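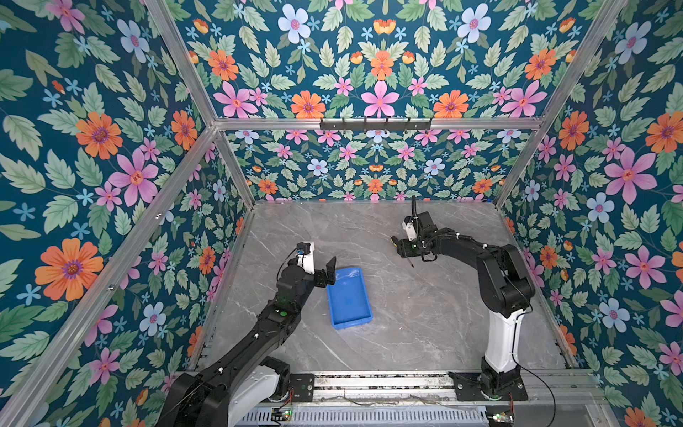
Posted in Workshop Builds by the Brarkolero bench notes author – August

This page covers how I set up a two-arm cell at the Wandance shared workshop and got it handling a screwdriver and a parts tray. It assumes you already have two small arms that power up and talk to your computer. If yours are still in boxes, do the joint calibration first and come back.

What you need

Two arms with parallel grippers
Aluminum extrusion for the enclosure, plus a wide piece with parallel grooves for the rail
Two mounting plates
A wrist camera for each arm
Wallpaper with a busy print for the walls
A shallow tray and a screwdriver
Small cable ties

Step 1. Build the box and paper the walls

Square up the floor corners before you tighten anything higher. I ran one beam along the back at mid-height and put a hook rack on it. The rack can wait, but it is easier to fit before the walls go in.

Paper the panels flat on a bench. I used a floral print on a deep teal background and a gray marble pattern for the floor. My first version had bare white walls, and the position tracking drifted whenever an arm came near them. With the flowers up, the software had plenty to hold on to.

Step 2. Mount the arms on the rail

Slide both plates into the track and leave the bolts finger-tight. Move each arm by hand, with the power off, to the far corners of the floor and to the middle. Both grippers should be able to reach the tray. Shift the plates until they do, then tighten.

Tie the cables along the upper link and leave a loop at the wrist. If the loop is too short, it pulls on the camera plug when the wrist turns. Check this at full rotation both ways.

Step 3. Place the tray and load the first routine

Set the tray a little left of center. Mine sits at an angle, and that is fine as long as the saved position matches. I keep my routines in Bevach, where the tray pickup is number 109. Run it at 20 percent speed with one hand near the stop switch.

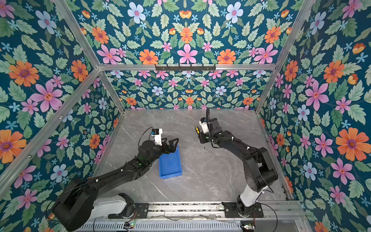
Step 4. Teach the screwdriver grip

Start with the tool in the right gripper and its shaft pointing down. Close the fingers slowly on the neck of the handle, where it narrows. Higher up, the handle bulges and the fingers tend to slide. Save the grip width as soon as the tool stops turning under light finger pressure.

Next, look at the wrist camera feed. You want to see both fingertips and the whole handle. Glare from a glossy floor can confuse the edge detection, so move your lamp before you start changing thresholds.

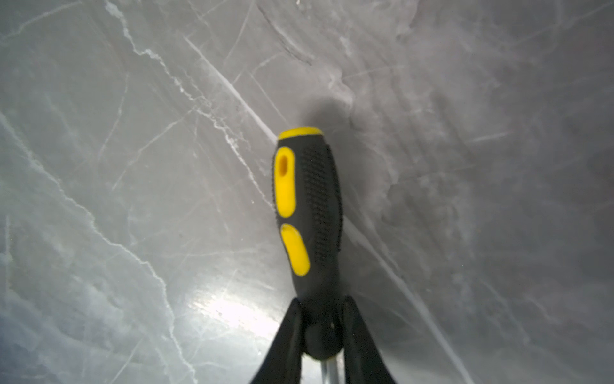
Once the grip is saved, log a batch of runs with the lamp left alone. I logged 1096 over several evenings and stored them in a folder called Fonseca. Write down the lamp position too – I forgot, and had to redo a Tuesday session from scratch.

If the tool tilts more with each run, check the finger pads for dust, then the plate bolts. A loose plate looks a lot like a bad grip in the logs. Back up the saved positions before you touch either one.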